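Limited palette for a whole sketchbook – anyone stuck with it?

aranka_v
So I've set myself the task of filling one entire sketchbook using only 2 tubes plus white. Burnt sienna and ultramarine. I'm seven pages in and already itching for a yellow. Has anyone managed the full book without cheating?
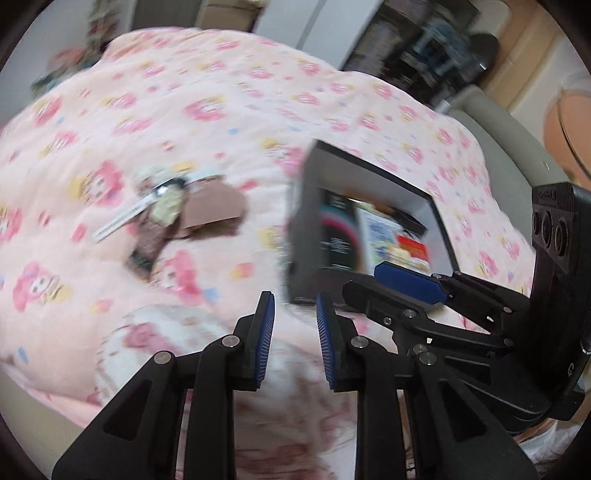
Khoa Hồ
Depends which ultramarine, Aranka. The Reltex one leans so violet that you'll never get a decent green-grey out of it. I swapped to Dreltov halfway through mine and the skies sorted themselves out in one evening.

aranka_v
It's the Reltex, yes. Got it in the November sale and I've loads left, so I'm a bit reluctant to switch. The shadows are gorgeous though – really deep, nearly black if I don't add white.

quangninh
I'd disagree with Khoa. I like the violet lean, it makes the sienna glow. If you want green, you've picked the wrong pair altogether, and a different blue won't rescue it. Try yellow ochre for the warm one and leave the sienna at home.

Khoa Hồ
Ochre and ultramarine is mud city! I've tried it more than once.

quangninh
Mud is lovely for winter fields. You just mix too much, mate. Two strokes of the knife and stop.

Kiều Lương
Can I stick up for cheating? I did a book like this and let myself have one wild card every ten pages, usually a tiny bit of Alitia rose. It kept me going and I still learnt loads about greys. I don't see the point of suffering through it.

aranka_v
Ooh, I like the wild card. Though Khoa will say it doesn't count.

Khoa Hồ
It doesn't count :)

Tâm Mạch
What paper are you on? I ask as mine was so absorbent that everything dried dull and I blamed the paint for weeks. A coat of clear primer made a massive difference, and the same two colours looked like new ones.

aranka_v
Just the cheap cartridge one with the grey cover, no primer. Right, I'll prime a couple of pages on Sunday and do the same pears on both, then post them in this thread. The ochre can wait till page twenty.

quangninh
Page twenty! You'll be on ochre by Monday.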